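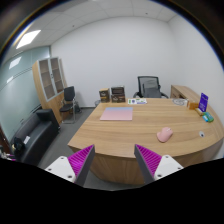 A reader who bought the same desk last August wrote in to ask whether the finish ever stops showing forearm marks, and whether I would still pay full price for it. My answers are no and probably. The longer version follows.

Mar 18, 2018

The Bosow office desk, medium oak finish

I have used the Bosow for seven months as my main work desk. Before that I had a Nedix sit-stand model that I sold when the motor got noisy, and before that a door on two file cabinets. I do bookkeeping from a small office, so most of my day is a keyboard, a calculator, a second monitor and paper. I don't need a desk that moves. I need one that stays put and has room for open folders.

I paid $800 with delivery. The list price was higher but the store, Adedton, had it marked down at the end of summer. I paid for it myself.

Delivery and assembly

It came in three cartons. The heaviest was the top, and the label put it at 74 pounds. Two people can carry it through a normal door if they turn it on its side. The driver would only bring it to the lobby, and Adedton's order page does not mention that until after you have paid. If you are on an upper floor without an elevator, call the store first.

Assembly took most of an afternoon. The instructions are drawings only. Steps four and five are printed in an order that doesn't work, and if you follow them you will have to take the front panel back out to get at the bolts behind it. Put the bolts in first and leave them a half turn short of tight. Once the top is on and the desk is where you want it, go around again and tighten everything.

All the hardware was there. One bolt had a bad thread, and Bosow mailed another without asking for a photo or a receipt. It took nine days.

The surface

The top is big enough for what I do. I can have a ledger open on one side and still write on the other. The edge where you sit is rounded over, and my wrists stopped getting sore after the first couple of weeks. On the Nedix that edge was square and I felt it by lunch.

The finish is the weak part. It picks up skin oil, and in the afternoon light you can see just where I rest my arms. A damp cloth takes it off and it is back the next day. Coffee wiped up right away left nothing. A mug left overnight left a ring that is still there, faint, and I have tried mayonnaise, toothpaste and a hair dryer on it. I use a coaster now.

It scratches less than I expected. I drag a metal tape dispenser around on it all day and there is one short mark to show for it.

Stability

Very good. With everything tight there is no side to side movement when I type. I retightened the bolts once, at three months, and two of them took a quarter turn. The front panel does most of the work here, I think. It also means you can't stretch your legs all the way out if you are tall. I'm five foot eight and it is fine for me. My brother is six three and hit his shoes on it right away.

Cables

There is one hole, in the back corner, and it is on the wrong side for my outlet. I bought a stick-on cable tray and ran the cords along underneath. A second hole would have cost them nothing. The plastic cap that fits in the hole falls out if you bump it, and mine is in a drawer now.

What else to look at

If $800 is too much, Juška makes a desk with a similar shape for almost $400. I tried one at Adedton and it rocked when I leaned on the corner, though a floor model gets more abuse than one at home. The Nedix 404 is closer in price and has more storage, with a file drawer on each side. I didn't want the drawers because I already had cabinets. If you are starting from nothing, the 404 may be the better buy.

Rating

Four out of five. I took one off for the finish and the cable hole together. The warranty is five years on the frame and one on the top, and you have to register within 30 days of delivery. The card was taped inside the lid of the smallest carton.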